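Setting out a small tabletop for ingredient prep

Written by Hammad Lodhi for the Vetlow kitchen notes. Last revised in May.

This page covers the layout we use when one person has a single table, a pot, a bowl and a small number of ingredients to work through. It assumes no sink within reach and no second surface. The method takes longer to read than to do.

What you need

A table with a plain top. Ours is matte black. Dark tops show dust and fine scratches, but pale items stand out well against them.
One wide pot with a handle.
One large plastic bowl, preferably with a spout.
The countertop appliance, if you are using one.
Small rectangular blocks for marking out space. Ours are white. Any block that stands upright without wobbling will do.
The ingredients.

Step 1: Clear and wipe

Take everything off the table, including items you intend to put back. Wipe from the far edge towards yourself, then wipe the near edge along its length. Let the surface dry before anything goes down. Scuffs in the finish are cosmetic and can be left alone.

Step 2: Place the fixed items

The appliance goes first, at the left side, with its front face clear of other items. It stays there for the whole session. The pot goes beside it towards the far side of the table. Turn the pot so the handle points right, into open space. A handle pointing at the appliance gets knocked every time the appliance is used.

Our appliance has a white housing and so does the pot, and on a cluttered table the two are easy to confuse at a glance. Leave a visible gap between them if the table is wide enough.

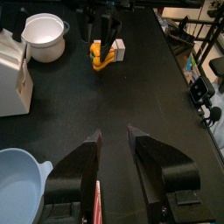
The bowl belongs at the near left corner. It is the item you reach for most and it should not require leaning over the pot. If it has a spout, check that nothing stands under the spout side before you fill the bowl. Keep the bowl fully on the table. A loaded bowl with its base over the edge will tip.

Step 3: Bring in the ingredients

Set whole vegetables down one at a time on the far side, past the working area. A bell pepper rests most steadily on its side, since the lobes at the base are rarely level. Pick it up around the body; stems snap off and leave a loose piece on the table.

Move each ingredient straight from its place to the pot or bowl. Avoid parking it in the middle. The centre of the table is for work in progress only, and it should be clear between items.

Step 4: Group the blocks

Stand the blocks upright and push them together side by side so the faces touch. A tight row takes less space than the same blocks scattered, and it can be shifted with one hand. Align the first two, then add the rest from one end. A slight angle to the row does no harm – what matters is that there are no gaps wide enough to collect crumbs.

Keep the row to the right of the pot and away from the handle. If a block falls while you are adding it, stand it back up before continuing. 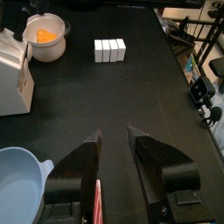
Four blocks in a closed row, with the pot to their left.

Step 5: Check before starting

Run through the following from your normal working position.

The pot handle can be gripped without touching the blocks.
The bowl can be reached without crossing the pot.
The front of the appliance is clear.
The middle of the table is free.

Troubleshooting

The row creeps when the table is bumped. Check the table legs first. If the table is level, wipe under the blocks, as grit lets them slide.

The pot is in the way of the appliance. Move the pot. Shifting the appliance usually means moving its cord as well, and the whole left side has to be set out again.

Pieces miss the pot. Bring the pot 2 cm closer and try again. Larger wedges can rest against the inner wall, but they should sit below the rim.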